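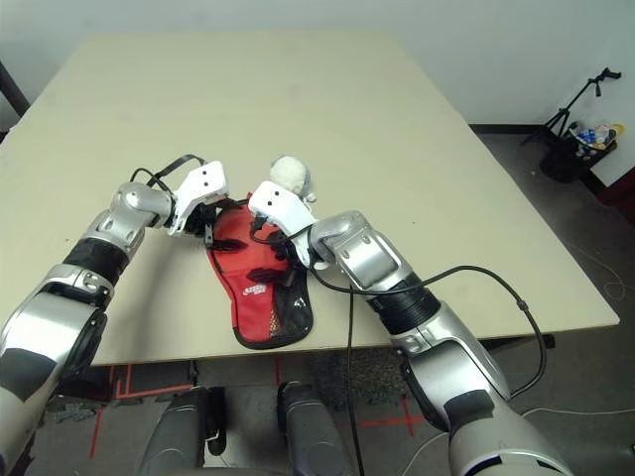
Erholm Opens Orders for Its Red Travel Pouch

Home | News | Pouches | Stockists | Contact

Search this site Go

May 21, 2020

Hi everyone, Anoma Rathnayake here from Erholm. I usually leave press releases to Kumudini Paul, but I've been carrying our new pouch around for months and I asked if I could write this one myself (she said yes, then asked me to keep it short, so we'll see!).

We call it the Plindamis. It's red, it's long, it has black piping all the way around the outline, and it's narrower at the top and rounder at the bottom. My sister says it looks like a slipper and I can't argue with her. One side is solid red fabric and the other is black mesh with a fine grid, and that mesh took us longer to settle on than anything else. Ajith Lobo, our pattern cutter, wanted a wider weave. I wanted the finer one. We went back and forth until July was nearly over and then I got my way, mostly by being stubborn.

I keep my flat shoes in mine, one in each pouch, soles against the fabric side. Tatu Muriithi in our shipping room uses hers for chargers and a hairbrush and swears she'll never go back to plastic bags. Put in whatever you like! If you lay it flat on a table with the narrow end away from you, it's easy to smooth out before you fill it, and it packs down along the side of a suitcase without much fuss.

The first run is 700 pouches, sewn at our Seneviratne workroom. They come in packs of two, and stores can order from 40 packs up. Red is the only color for now. I'd love a green one, but Rizwan Mollah, who looks after our fabric orders, has asked me to please stop bringing it up until this batch has shipped.

Ukau, our distributor, is taking store orders starting today. Please quote item 906 so it doesn't get mixed up with our older drawstring bag. For samples or press questions, write to Kumudini through the contact page and she'll get back to you, or I will if she's out.

Share 2 | Comments 0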